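Miltine Roadster

The Miltine Roadster is a two-seat open sports car produced in small numbers by Grurkora at its plant in Aravena. It shares its floorpan and front suspension with the Grurkora Tirkia hatchback, but has a shortened wheelbase and a separate rear subframe. Total output was 221 cars, all assembled by hand on a single line.

Body and roof

The body is steel, with aluminium doors and bonnet. Additional sill reinforcement and a transverse bulkhead behind the seats compensate for the absence of a fixed roof. The fabric roof is manually operated and folds beneath a hinged tonneau panel. Early cars used a single-layer roof with a plastic rear window; a lined roof with heated glass was introduced in the second model year.

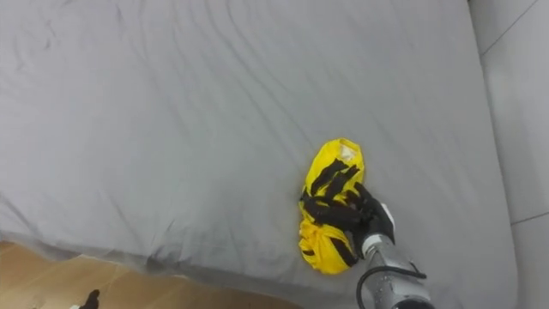

Yellow cloth on a grey sheet.

Colours were limited to grey, white, dark green and yellow. The factory handbook advised against folding the roof while damp, and against leaving it folded for more than 30 days, as the lining was prone to permanent creasing along the rear bow.

Powertrain

All cars were fitted with a transversely mounted 2.0-litre four-cylinder petrol engine driving the front wheels through a five-speed manual gearbox. An automatic was planned for export markets - three prototypes were built - but did not reach production. 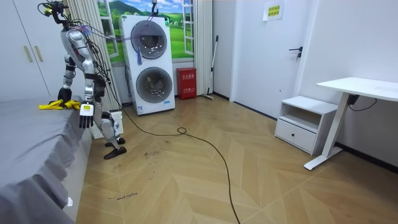
The cooling system was revised after reports of high coolant temperatures in slow traffic. The later radiator is interchangeable with the original, although the lower hose and fan shroud must be replaced at the same time. Kerb weight rose slightly as a result.

Production and sales

Grurkora had projected sales of 600 cars over the life of the model. Demand was affected by the retail price, which was well above that of the Tirkia, and by limited dealer coverage outside the capital cities. Assembly ended in June of the third model year and the remaining bodyshells were scrapped. 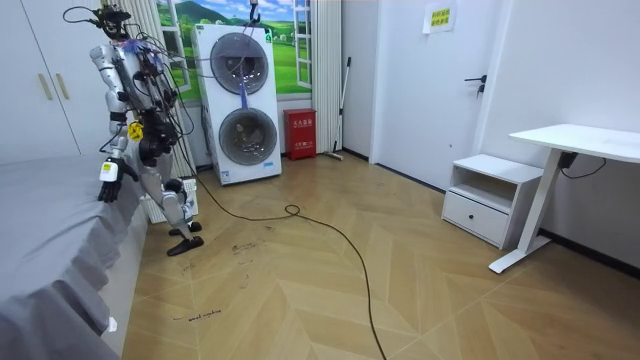

Parts availability

Mechanical components common to the Tirkia remain obtainable. Roof frames, door glass and the rear subframe are specific to the Roadster and are no longer manufactured.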